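Gidum slow cooker: your questions

Does it really make better stew than a pan?
I doubt it. I cooked the same Brendside beef recipe both ways and could barely tell them apart. The slow one did let me go out, though.
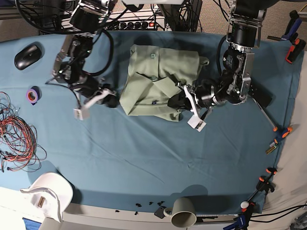
Green shirt on a blue cloth.

Is 800 g of meat enough for six?
The booklet says so. I say four – and only with dumplings.

Can I skip browning the onions?
The Mittal cookbook swears you can. Mine came out pale and sweet.

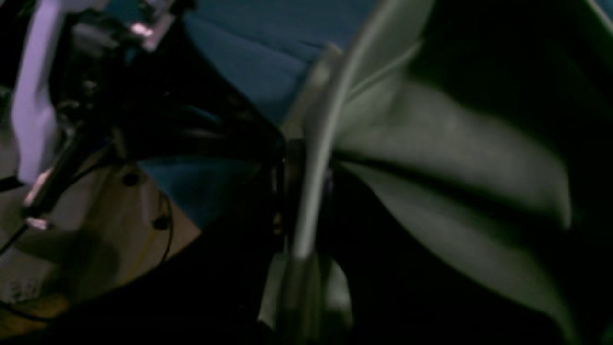 If you must skip it, add 2 spoons of tomato purée and don't expect miracles.

Are the "no stir" risottos any good?
No.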